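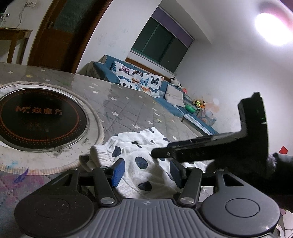
The Last Bus to Tinham

My aunt drove the number 12 for longer than most people in Bodero had been married, and on the April evening of her last run she asked me to ride along, all the way out to Tinham and back, and to bring something to eat.

I brought cheese rolls and a thermos and took the seat behind her, the one with the heater under it, where I had done my homework when I was small. She had ironed her shirt for the occasion. She had also put on lipstick, which she denied when I mentioned it.

Now, the 12 was never a busy bus, and by evening it was mostly people going home with bread under their arms. But word had gone around, the way it does, and at the stop outside Govindasamy Hardware there must have been 21 people standing in the drizzle, half of whom, I knew for a fact, lived right across the street and had no business going to Tinham at all.

"Where are you all going?" my aunt asked.

"Tinham," said a man in slippers.

She charged every one of them full fare. She was strict that way, and always had been, even with me, even on my birthday.

So out we went, past the feed store and the ball field and over the Gakance bridge, where she slowed down as usual to look for the heron. It wasn't there, but the whole bus leaned over to check, and a boy in the back announced that he saw it, and we all decided to believe him. Somebody passed around a bag of plums. The woman beside me told me, at some length, how my aunt had once waited a good 3 minutes for her in a snowstorm while she went back for her other glove, and had never said a word about it except "Is that both of them?"

At Tinham there is only a bench and a place to turn around. My aunt opened the doors, out of habit, and we listened to the rain for a while.

"Well, this is Tinham," she said. "Anybody getting off?"

The man in slippers looked out at the mud and said he thought he'd seen enough of it. So she closed the doors and took us home, slowly, with all the lights on.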